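Home | Stories | Archive | Contact

The Jendden fingers cost 800 and the Orner ones cost 40, and guess which pair I'd fallen for! I was up at Pallomau all March, setting them against each other on plates, bowls and the big green thing, and I'd started talking to them (only a bit).
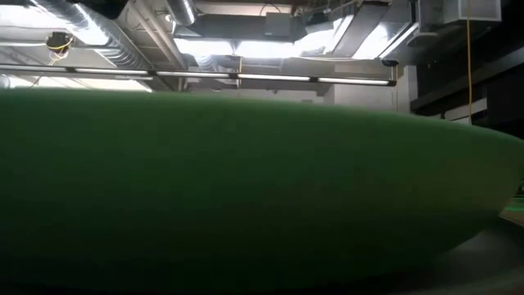

"Come on, love," I told the Orners, and gave them another five goes. The arm didn't answer, but it did wait, I swear, as if it wanted me to say please.

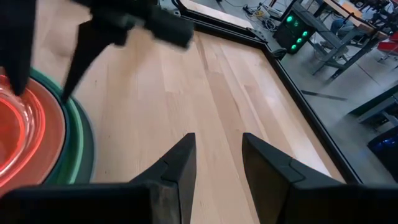 Photo: Agbenyega workshop

So I said please. Out loud, at ten at night! Then I went for a tea, and when I got back the score sheet said 50 and I'd only set it for forty.

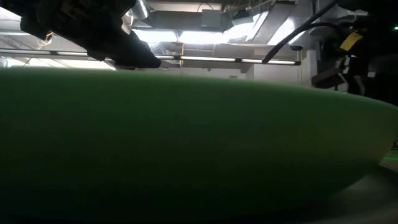

The next morning

I wrote down forty and kept the sheet in my coat.

Last updated: March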